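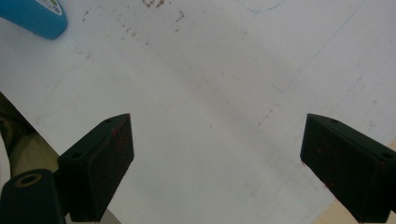 The surface, in white

Home Reviews Small Spaces Sewing Archive Contact

Lasstead Folding Craft Table, three months in
September 1, 2018

So I finally gave up on cutting fabric on the floor. My knees are not what they were, and the dog thinks any pattern paper at her level is a bed! I'd been going back and forth between this one and the Pestier, which is prettier but costs a good bit more and doesn't fold down nearly as far. My friend Benedetta Amato has had the Pestier for years and loves it, but she also has a spare room. I have a corner behind the couch.

It cost me $100 on sale plus $14 shipping to Masidville, and it took 11 days to show up. Putting it together was fine (one evening, a screwdriver and some muttering). The instructions skip a step with the leg braces, so lay everything out first and look at the drawing on the last page before you tighten anything.

What I like: the height. I can stand and cut a whole coat lining and my back is okay the next morning. The white top is great for tracing too, I can see every pencil line, although I do wipe it down a lot more than I ever wiped the floor.

What I don't like: the casters. Two of them lock, two don't, and on my hardwood the whole thing creeps when I lean into the rotary cutter. I ended up pushing one end against the wall. The folding side is also heavier than I expected, so watch your fingers on the way down.

Would I buy it again? Yeah, for the price I would. If you've got the room and the money, go try the Pestier first. I'm making a winter coat in October and I'll update this if the hinges start to complain.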